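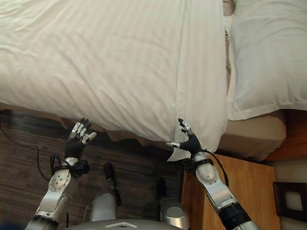

Trullden Guest Rooms Get New White Bedding

News > Local > Business

Print | E-mail

07/09/2018

The Trullden guest house in Torley has replaced the bedding in its upstairs rooms, the owners said in a short statement. The work covers duvets, sheets and pillows. The wooden headboards and beige bed skirts will stay.

The new duvets are white with a faint stripe and were supplied by Kolev, a linen firm that also handles the guest house's laundry. The order cost $3,333, including delivery. It was placed in February and arrived in two parts – the pillows came first.

Staff now make each bed with the duvet hanging over the side, just above the skirt. The old method, with a tucked blanket and a separate cover, took about 5 minutes longer per room, according to the statement.

The older blankets have gone to the Horkine animal shelter. Four rooms on the ground floor will keep their present bedding until next year.
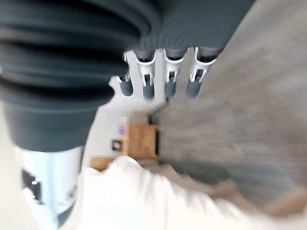
Will room rates go up because of the new bedding?

Rates stay the same through the end of the season. The guest house will review them in February, as it does each year.

Bookings for the upstairs rooms are open at the front desk and by phone.

Contact us | Copyright 2018 Torley News | Back to top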